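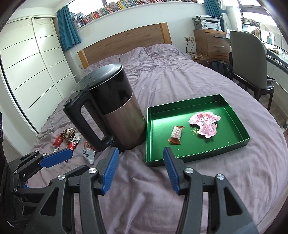

What's in the Vasbridge bedroom set

Hello! I look after the Vasbridge part of the Graleck collection, so I get to write the notes. Vasbridge is one bedroom, and the whole lot is about clearing sweets and snack wrappers off a bed. We have 700 short clips of it, 63 of which I've marked as "messy start" (more on those further down).

Things on the bed

The duvet stays put throughout, creases and all. On top you get wrapped sweets, bits of wrapper, a snack bar now and then, and a shallow green tray that everything is meant to go into. There's something tall and black with a handle as well, and it goes by "tall item" in the labels. Please leave that name alone, half my scripts look for it!

I've sorted the small stuff by wrapper and not by flavour. My groups are twist ends, flat sticks, bars and character shapes – the last is my favourite, mostly for the pink one with the spotty bow.

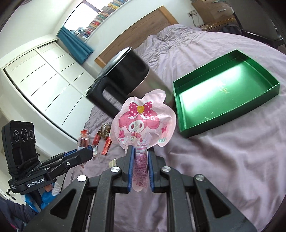
Dalia Petrauskas wrote to ask whether an empty wrapper should count as rubbish or as a sweet, seeing as both end up in the tray. Fair point. For now they share the label "wrapped", and I'll split them in the next version if I can face going through the lot again.

Messy starts

These are the clips that begin with sweets spread well away from the tray. They run longer, so keep them apart if you're comparing times.

Getting hold of it

Ask for the Paulauskas folder and start with the sample of 100 clips, it's much quicker to download. Labels are in a plain text file next to each clip. Version 4 fixed the spelling of "wrapper", sorry to everyone who had to put up with that.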